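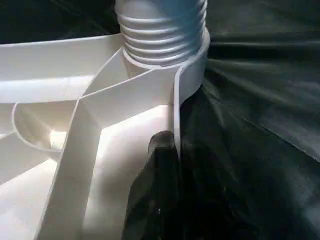
2 Mar 2024

Nollance plastics, second go at the ribbed part. Ridges on the neck look OK by eye, still want them gauged properly. November batch had flash in the grooves and we only caught it after 37 pieces, so run a fingernail round every one before it goes near a mating part. Takes no time.

Ribs are thin. Don't lean on them. Usa wants wall thickness at the hub and again at the far end of the long rib — calipers are in the Nitska drawer, battery is nearly dead, bring one.

Weighed the part twice, 749 g both times. Sheet from Ranjbar dosen't give a weight at all. Asked.

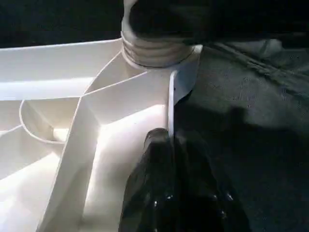
Ribbed side up, threaded neck at the top. Small peg in the round pocket.

The peg: is it a locator or just a leftover from the mold? Ghazal says locator. I can't find anything that would sit on it. Leave it alone till we hear, no trimming!!

Threads — start by hand, back it a quarter turn till it drops, then forward. If it goes stiff in the first turn it's crossed, back off. Same rule as the old parts. 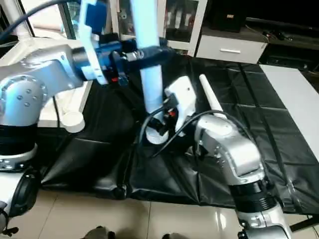 Doltance Fit & Assembly Group

Long tube next. Check the end for burrs before it goes in anything. Length should be within 1 mm of the drawing and I haven't measured this one, so no tick on the sheet yet.

Black sheet stays on the table for all the white parts. It creases and the creases catch small stuff, but you can see a white shaving on it from across the room. Ghazal to order a heavier one, 200 micron if they have it.

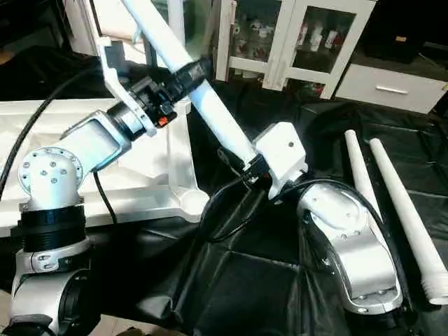 Tapered pieces lying on the black. Grooves near the thick end of the long one.

Short and long taper go in seperate bags please, Usa found them mixed last time. Label on the bag not on the part, glue marks the gloss.

To do: thread gauge, caliper battery, chase Ranjbar re weight + peg. Full set of 100 not started.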